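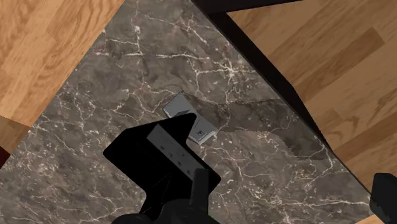
5.3 What the success flag was counting

The score we first had for the Mitell policy was good enough to make us suspicious. Out of 400 trials in the Nadolside kitchen, the Daly task suite marked 356 as successful. We had used the same policy on a real arm for two months before that, and it had never come close to such a rate with small flat items. Either the simulated kitchen was a much easier place to work or the flag was wrong. We spent most of January finding out which, and this section reports what we found, including the parts we still cannot explain.

The Daly suite calls a pick successful when three conditions hold at the same time step: both fingers report contact with the target, the target has no contact with its support surface, and the gripper command is "closed". On paper this sounds strict. In practice each condition can be met without anything we would call a grasp. The Gorex physics engine lets a fast-moving finger sink a short way into a thin body before it pushes the two apart. During that short time the finger counts as touching. When the engine does separate them, a light item can be thrown clear of the counter, and for a few steps it has no contact with its support. If the second finger brushes it on the way past, the flag is set. The flag is also never cleared. An item that leaves the counter for a moment and then lands on the floor is recorded as picked.

The log files did give a hint of this. Gorex writes a warning each time two bodies overlap by more than its tolerance, and our 400 trials produced 467 of them. These warnings go to a separate file that the scoring script does not read. We did not read it either until the scores began to bother us, and we doubt that we are the only group to have left it alone.

The wrist view was less help than we had hoped. With a thin item on the stone countertop, a finger can cover the middle of the target at just the point where one would want to see whether it is resting on the item or passing into it. The stone itself makes matters worse. Its pale veins run at all angles, and over small gray targets our edge-based check often took a vein for the border of the item. We dropped that check after the first week and do not recommend it. Shadows fooled it as well, mostly the ones with ragged outlines.

The room view shows most of the arm and most of the counter, but small targets take up very few pixels in it. It was useful for one thing, which was finding where thrown items ended up.

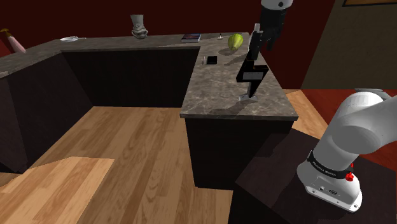 Figure 4. Room view of the Nadolside kitchen, with the gripper above the zigzag object near the front of the peninsula.

The peninsula is where we would look first in any repeat of this work. Items placed near its front end have little counter left on the far side of the gripper, so a sideways push sends them over the edge. Going over the edge meets the second condition just as well as being lifted does.

It would be easy to blame Gorex for all of this, and we have seen that argument made in reviews of similar work. We don't find it convincing. A smaller time step made the overlap warnings less common but did not remove them, and it slowed every run badly. The larger fault lies in a scoring rule that looks at single time steps. We now require the item to stay off the counter, between the fingers, until the arm has reached its carry height. The change takes a few lines of code. It also makes our new scores impossible to compare with any published result that uses the old rule, including our own earlier ones.

Two cautions apply. We have tested the stricter rule in one kitchen and with one policy only. We also can't rule out that Mitell learned to exploit the old rule during training, which used the same flag as its reward. If so, changing the score afterward will expose the habit without curing it.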